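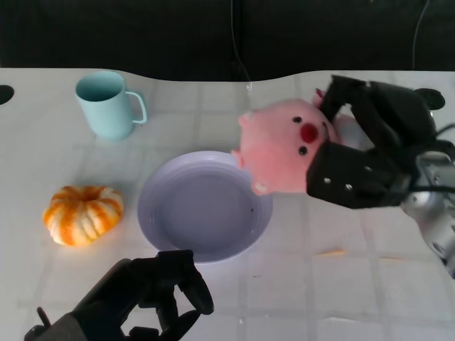
Wanting Pan wrote:
I'd get the dental done. Eleven isn't too old by itself. What matters is the bloodwork and how his heart sounds, and your vet should be able to go over both with you before you book anything.

Meifang Tang wrote:
Thanks. For people coming in from the second page, Gu is a beagle mix, eleven years old, with bad breath and a lot of brown buildup on the back teeth. The clinic in Kumell quoted me $700 for a cleaning under anesthesia, more if they have to pull anything. The groomer near my work does a scraping with the dog awake for a lot less. My husband thinks we should just go to the groomer. I'm not sure.

Stanisława Urbańczyk
Posts: 3551
Please don't do the groomer one. They can only get at the part of the tooth you see. The trouble is under the gum line, and no dog is going to hold still while somebody works under there. My old girl had it twice. Her teeth looked great, and then the vet took X-rays and she lost 5 of them.

Dehua Tang wrote:
I'm the husband. My point was that he's eleven and I don't like the idea of putting him under for his breath. He eats fine. He chews everything. If he was in pain he'd stop eating.

Stanisława Urbańczyk wrote:
Mine never missed a meal either. Dogs eat with sore mouths all the time. Watch if he chews on one side or drops kibble.
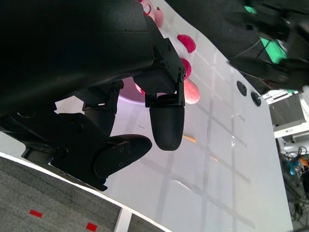
Robot hand, close up

Yaqin Qian wrote:
I'm going to disagree a little with the last few posts. We had the awake cleaning done at Tremton, and there's a vet in the building who looks in the mouth first and turns dogs away if the gums are red. Our dog was four and only had light tartar. It was fine for that. I wouldn't do it on an old dog with brown back teeth, but I don't think it's a scam every time.

Wanting Pan wrote:
Fair enough, but Gu isn't four. Meifang, ask these when you call:
– is pre-op bloodwork in the quote or extra
– do they take full mouth X-rays
– who watches him while he's under
– will they phone you before pulling a tooth
Our first clinic charged separately for almost all of that. The cheap quote ended up higher than the other one.

Meifang Tang wrote:
I called at lunch. Bloodwork is included, X-rays are included, and a tech stays with him the whole time. Extractions are priced by the tooth and they'll call first. They can also do the bloodwork a week ahead so we can back out if his kidneys look off. Dehua is OK with that part.

Dehua Tang wrote:
OK with the blood test. Still thinking about the rest. Has anybody used the Prisus gel? You wipe it on at night. The label says it loosens tartar.
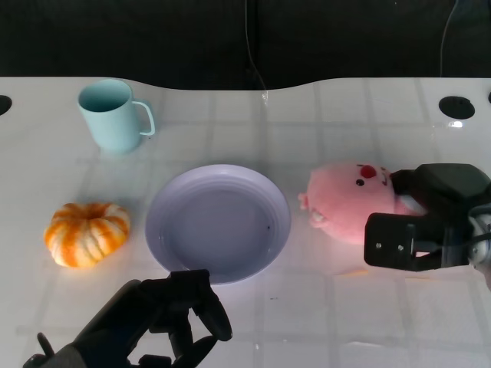
Stanisława Urbańczyk wrote:
I've used it. It helped the smell for a while. It did nothing for the hard stuff, and I kept at it for more than 4 months. A brush and dog toothpaste did more for us, but you want to start that after the cleaning. Brushing a sore mouth just teaches him to hate the brush.

Yaqin Qian wrote:
Same with the gel. And check with your vet before putting anything on red gums. No human toothpaste either, some of it has xylitol in it.

Meifang Tang wrote:
We only have dog toothpaste, chicken flavor. He tries to eat the tube. Blood draw is set for early March and I'll post the results when we get them. Does he have to skip breakfast for that?

Wanting Pan wrote:
Ours had to, but clinics differ. Call and ask, and leave his water down unless they tell you something else.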